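Paddock > Track Days > Before You Book > FAQ

Granano Track Club: Frequently Asked Questions

Compiled by Meifang Zhong from the club inbox, which has seen things. Last updated Mar 8, 2022.

Do I need a race license?

No. A track day is not a race, however strongly the man in the hot hatch behind you feels otherwise. You need a full road license, shown at sign-on. A photo of it on your phone doesn't count, and neither does a photo of you driving.

What does it cost?

A half day is 100 dollars, a full day is more, and the current price is on the booking form. The price covers circuit time, the briefing and a wristband you will find yourself still wearing at work. It does not cover fuel, tires, brake pads, or the conversation you'll have at home about fuel, tires and brake pads.

Will my car be fast enough?

Yes. We run three groups and the novice group has hosted a minivan, which was driven very tidily by Mitali Wanigasekara and passed several people who would prefer we didn't mention it. Passing is by consent, on the straights only, and the car in front points you by.

What should I check before I come?

Brake fluid, pads, tire tread, wheel nut torque, oil level, battery clamp. Then take everything out of the cabin. Floor mats too. We once spent most of a session working out what was rattling around under a seat at the Kuster hairpin, and it was a can of soup.

Is there a noise limit?

There is, and we didn't set it. The static test is done in the paddock before the briefing. If you fail you may try again once with whatever you can bolt, clamp or stuff on. If you fail twice you are welcome to watch.

How do I get to the circuit?

Brilomano is a road circuit only in the sense that roads go to it. Come through Gosisia, stay on the main street past the last intersection, and take the service road after the fuel station. Navigation apps like to send trailers down the farm track. Please don't follow them. Turning a trailer around down there takes an hour and an audience. 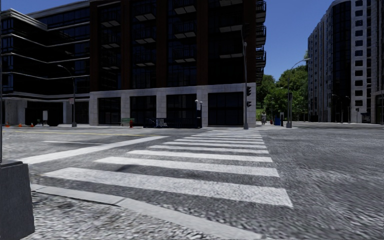
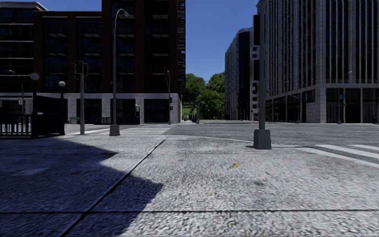

Crosswalk at the street corner.

Road speed limits apply right up to the gate. The gentleman who lives opposite the gate keeps a notebook, and he writes a very good letter.

What time do I need to be there?

Gates open at seven and the briefing is at eight thirty. The briefing is compulsory. Jinfeng Hao gives it, he has given it for 11 years, and he can tell who's looking at their phone. Miss it and you wait for the repeat at lunch, having paid for a morning of standing near a track.

What do the flags mean?

Yellow: slow down, no passing, something has gone wrong for somebody. Red: slow right down and come back to the pits. Black: come in, we'd like a word. Blue: there's a faster car behind you and you haven't looked in your mirrors since August. Checkered: session over, do a cool-down lap. It does not mean you won.

Can I time my laps?

No. Lap timing is banned by our insurer, and that includes the app you were about to ask about. Cameras are fine if they're fixed to the car with something better than suction and optimism. Junhao Dai checks mounts at scrutineering and will pull on yours fairly hard.

Can I bring a passenger?

Yes, if they're over 18, signed on, wearing a helmet and still speaking to you. Passengers aren't allowed in the novice group before lunch.

Does my normal car insurance cover me?

Almost certainly not. Read the policy, find the part about "any circuit, however used," and then ring a specialist. Single-day cover often comes with a high excess; the last quote I had for my own car put it at 3000, and the car was not worth a great deal more than that.

What if it rains?

We run in the rain. We stop for fog, lightning and standing water on the back straight. If we cancel the whole day you get a credit toward another one. If you cancel because you looked out of the window, you don't, unless you've given us 10 days' notice.

What if I hit the barrier?

You pay for the barrier. Circuits charge by the section and they are good at counting.

Who do I complain to?

Wanting Zheng, in the sign-on office, after four o'clock. Bring coffee.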